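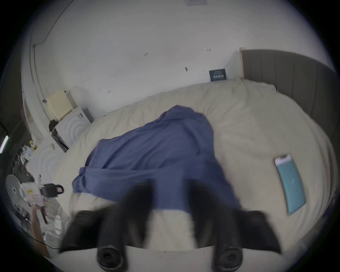 Washing a duvet at home without ending up with lumps

Posted in Laundry & Linens

We moved into a rental over in Powell last fall and this is my first winter with a real duvet. I grew up with quilts and wool blankets, so forgive me if I'm asking something everybody else learned at twelve. It's a queen size, cream colored, cotton shell with down inside (the tag says down and feather but doesn't say how much of each), and it was a gift from my aunt, who bought it at a little bedding shop called Gamholm that I believe has closed since. So I can't call them up and ask.

I do use a cover most of the time, but I'm lazy about putting it back on after wash day, and there have been a good many nights when the duvet was just on the bed by itself. Now it has that slightly stale smell and a faint yellow look up near where our chins go. The tag has the tub symbol with a 30 in it, which I take to mean I'm allowed to wash it in cool water. The dry cleaner near us wants more than I'd like to pay, and my neighbor told me they only send it out to somebody else anyway.

My washer is a Draltia top loader with the post in the middle. I can get the duvet in there if I push, but I do have to push. The last time I washed a down thing it was a vest, and it came out with the filling all in sad little wads in the corners and never did recover. I would hate to do that to this one. Can I do it at home, or is the laundromat the way to go? And how do you all get it dry? Thank you in advance, and sorry this got so long!

Tagged: bedding, down, laundromat, drying

marigold_porch
Member, 2,794 posts

Hi there and welcome! Please don't put it in the top loader with the post. If you have to push it in, there's no room for the water to move through, and that post can grab the shell and pull a seam open. I lost a perfectly good comforter that way and was picking feathers out of the pump for days, and I still find one now and then behind the dryer.

Go to the laundromat and use one of the big front loaders, the biggest they have. You want the duvet to fill it maybe halfway when it's dry. Before you leave the house, spread it out on the bed and look along every seam and all the edges. If you find a spot where the stitching is coming loose, sew it up first, even if it's only an inch.

For the yellow part, that's just skin and face cream and so forth. Wet it with cool water, rub in a little mild liquid soap with your fingers (push the down away from the spot as well as you can so you're mostly working on the cloth) and leave it while you drive over. I use the Zakeo down wash because our hardware store carries it, but any gentle soap meant for down will do. Use less than you think you need! Too much soap is what makes down go flat and sticky. Skip the fabric softener and skip the bleach.

Cool or lukewarm water, gentle cycle, and then run a second rinse. When it comes out it's going to look terrible, gray and flat and heavy as a wet dog. Don't panic, they all look that way. Carry it with both arms underneath so the wet filling isn't hanging off one end.

Then the dryer, and bring a book. Low heat, the biggest dryer, with 2 clean tennis balls in there. Every half hour, take it out, shake it hard from each side, and pull apart any clumps you feel with your fingers. Mine takes almost 5 hours from start to finish. I know that sounds crazy, and you'll go through a lot of quarters. It will feel dry on the outside long before the middle is, so hold it up to a window and look for dark patches, and give it a good sniff. If it smells like a barn it's still damp inside.

When you get home, lay it over a couple of chairs or a drying rack overnight before you put the cover back on. And I'd do this once a year at most. March is when I do mine, right when I'm switching to the light blanket, and then it goes in the closet in a cotton bag. Not a plastic one, please.

dadof3_in_the_hills

I just wash ours at home on bulky and hang it on the line. Comes out fine. Ours is polyester though so maybe that's different.

tuppence
Member

I agree with nearly everything marigold_porch said, and I'll add a few bits from my own years of fussing with these.

If the smell is your main trouble, try airing it before you wash it at all. Pick a dry, breezy morning, hang it over a railing or two lines so the weight is shared, and leave it out until the middle of the afternoon, turning it once. Bring it in before the dew comes down. I was surprised the first time by how fresh it was, and I put off washing for another whole year. You could spot clean that chin area by itself too, with a damp cloth and a dab of soap, and then go over it with a hair dryer on low.

About the vest with the wads in the corners, do you still have it? Those clumps are usually just down that never got all the way dry. Run it through again on low with the tennis balls, work the lumps apart by hand, and keep at it. I brought my son's old jacket back that way after it had been in a bag in the attic since he was in school.

The other thing is the cover. I know, I know, putting it back on is a miserable job. Sew a short piece of ribbon inside each corner of the cover and a little loop on each corner of the duvet, and tie them together. Turn the cover inside out, lay it on the bed, put the duvet on top, tie the corners, and then reach in and flip the whole thing. It still isn't fun, but it goes a lot faster, and if the cover is on every night you can wash that every week or two and leave the duvet alone.

Let us know how you make out, and if the laundromat in Powell has decent dryers I'd love to hear which one. The one near my sister's runs hot even on low and I've stopped trusting it with anything but towels.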